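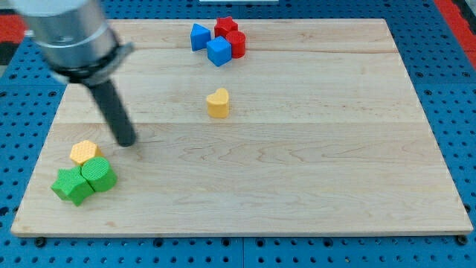
Início | Oficina | Atas | Contactos

Ata da reunião de manutenção, célula de blocos
Novembro, início às 15 h

Presentes: Debashish Nanayakkara (preside), Rui, Ivone, Celeste. A Brorholm não enviou ninguém e mandou um relatório de duas páginas.

1. Ata anterior
Aprovada com uma correção pedida pela Ivone: onde se lia "folga resolvida" passa a ler-se "folga não medida".

2. Ponta preta da ferramenta
A Brorholm afirma que a haste se aguenta 1.000 ciclos sem reajuste. O Rui perguntou em que condições foi feito o ensaio, e o relatório não diz. No nosso registo, o desvio da ponta passou o limite aos 190 ciclos. Debashish admite que o aperto do colar tenha sido mal feito da nossa parte, mas não quer assinar nada antes de repetir a medição com o colar desmontado e limpo.

3. Tábua e painel perfurado
A tábua de madeira continua a ser a referência de altura. A Celeste desconfia dela: madeira mexe com a humidade e ninguém registou a da sala. Pede que se meça a altura nos quatro cantos antes de culpar outra vez o braço. O Rui acha exagero, mas aceita fazê-lo uma vez. Os fixadores dos cantos da frente não são para apertar até haver valores.

4. Calibração com os blocos
O procedimento Seol manda aproximar a ponta sem tocar em nenhum bloco, primeiro junto a um grupo e depois junto a uma peça isolada, como o coração amarelo. A Ivone lembra que as estrelas, a vermelha e a verde, dão leituras diferentes conforme a orientação, e que o procedimento nem as menciona. Fica por esclarecer se a Seol alguma vez o experimentou com elas. Até resposta, só se usam os cilindros e o cubo para comparar valores.

5. Contrato de assistência
A proposta da Birkwood inclui "manutenção preditiva". Perguntou-se o que prevê, com que dados, e se a visita de 6 em 6 meses substitui ou acresce à nossa. Sem resposta por escrito, não há decisão.

6. Tarefas
Rui: desmontar e limpar o colar, repetir a medição da ponta.
Celeste: alturas da tábua e humidade da sala.
Ivone: carta à Seol.
Debashish: perguntas à Birkwood e cópia do ensaio à Brorholm.

Encerrada às 16h20. Próxima reunião quando houver medições.

Categoria: Atas e manutenção
© Oficina Plallen | Voltar ao topo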